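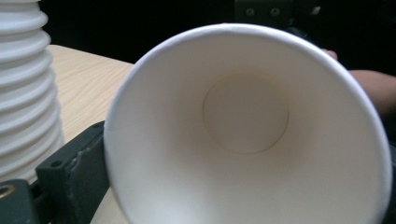
Besuch im Hörlabor von Widmer in Barkbridge

Der Bus hält direkt vor dem Werkstor, von dort sind es zwei Minuten zu Fuß bis zum Empfang. Wer zum Tag der offenen Tür angemeldet war, bekam einen Besucherausweis und wurde einer Gruppe zugeteilt. Unsere Gruppe begann um 10 Uhr im Untergeschoss, wo die Messräume liegen.

Widmer baut Messplätze für die Audiologie und betreibt am Standort ein eigenes Labor, in dem vor allem zum räumlichen Hören gearbeitet wird. Durch die Räume führte Theresia Zwahlen, die das Labor leitet. Sie begann mit den anatomischen Grundlagen und hatte dafür ein zerlegbares Ohrmodell auf dem Tisch, an dem sich Ohrmuschel, Gehörgang, Trommelfell und die Gehörknöchelchen einzeln herausnehmen lassen. Die meisten in der Gruppe kamen aus der Hörakustik oder aus der Pflege, der Teil war deshalb kurz.

Ausführlicher wurde es bei der Ohrmuschel. Ob ein Geräusch von links oder rechts kommt, erkennt das Gehör an den Unterschieden zwischen beiden Ohren: Der Schall trifft auf einer Seite früher und lauter ein. Kommt er dagegen von vorn, von oben oder von hinten, sind diese Unterschiede sehr klein. Dann wertet das Gehör aus, wie die Falten der Ohrmuschel den Klang färben. Je nach Einfallsrichtung werden bestimmte hohe Frequenzen angehoben oder abgeschwächt. Jeder Mensch lernt das mit seinen eigenen Ohren.

Dazu gab es einen Versuch. Wer wollte, setzte sich mit verbundenen Augen auf den Drehstuhl im reflexionsarmen Raum und zeigte auf den Lautsprecher, aus dem ein kurzes Rauschen kam. Beim zweiten Durchgang waren die Vertiefungen der Ohrmuscheln mit weicher Abformmasse gefüllt, der Gehörgang blieb frei. Links und rechts habe ich weiterhin ohne Mühe unterschieden. Oben und vorn habe ich mehrfach verwechselt, und einmal zeigte ich nach vorn, als das Rauschen von hinten kam. Den anderen ging es ähnlich. Nach Auskunft von Frau Zwahlen gewöhnen sich Versuchspersonen, die solche Einsätze über Wochen tragen, an die veränderte Form. Nach dem Herausnehmen finden sie sich mit den eigenen Ohren meist sofort wieder zurecht.

Der reflexionsarme Raum selbst ist gewöhnungsbedürftig. Man geht auf einem gespannten Drahtnetz, unter dem sich die Absorberkeile fortsetzen. Bei geschlossener Tür hört man nach kurzer Zeit den eigenen Atem und das Schlucken. Eine Teilnehmerin ist früher hinausgegangen, das war kein Problem, die Tür lässt sich von innen öffnen.

Im Raum nebenan stand der Messplatz Letona. Er erfasst, wie Kopf und Ohrmuscheln einer Person den Schall verändern. Man sitzt dabei mit kleinen Mikrofonen in den Gehörgängen in der Mitte eines Lautsprecherbogens und soll den Kopf ruhig halten. Gemessen wird an 98 Positionen. Das Ergebnis ist ein Datensatz, mit dem sich über Kopfhörer Richtungen nachbilden lassen. Wir konnten eine Straßenszene einmal mit einem allgemeinen Datensatz und einmal mit dem einer Mitarbeiterin anhören. Bei mir klang beides nach Straße, die Höhe der Quellen stimmte aber in keinem Fall.

Den Abschluss bildete eine Fragerunde im Seminarraum. Gefragt wurde vor allem nach Hörgeräten, die hinter dem Ohr sitzen: Deren Mikrofone liegen oberhalb der Ohrmuschel und nehmen deren Klangfärbung kaum auf. Zur Versorgung einzelner Patienten wollte sich das Labor nicht äußern und verwies an die Fachärzte.

Praktisches: Die Führung ist kostenlos und auf Deutsch, eine Anmeldung ist nötig. Größere Taschen kommen ins Schließfach. Das Untergeschoss ist mit dem Aufzug erreichbar, der reflexionsarme Raum wegen des Netzbodens nicht mit dem Rollstuhl. Der nächste Termin ist im Juni am Standort Stusthorpe, dort allerdings ohne Letona.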